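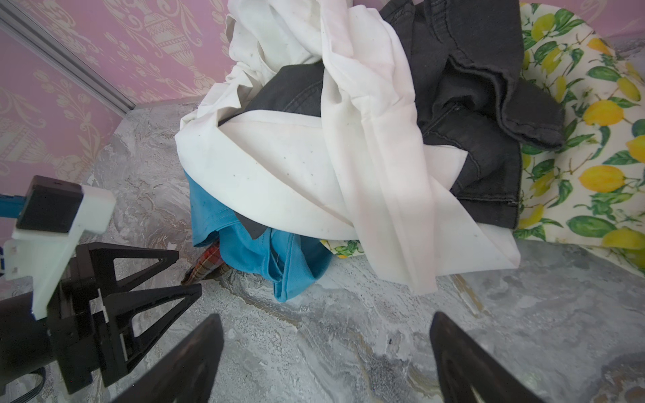
Thursday, February 21, 2019
By Odair Araújo and Matěj Šimek

3.2 How households sort a mixed pile

Most of the people we visited in Wostow told us, quite cheerfully, that they had a system, and then went on to describe something a good deal looser. Over the 152 visits we recorded 252 mixed piles, and in most of them light and dark clothes lay together until the very last minute before washing.

Figure 3. A mixed pile before sorting: a white garment over dark denim, with turquoise-blue, plaid and lemon-print fabrics.

Denim was the item people felt most strongly about (we had rather expected it to be wool!), and many were happy to talk at length about keeping jeans away from anything white. Prints were another matter. A patterned cloth with a pale background went in with the whites in one home and with the colors next door, and both families were perfectly sure of themselves. We return to prints in Section 4, where the July visits are treated separately.

Shares: 10
Comments: 3

Related items
Slanina: Drying indoors in Kincaid
Kirkegaard: Who folds, and when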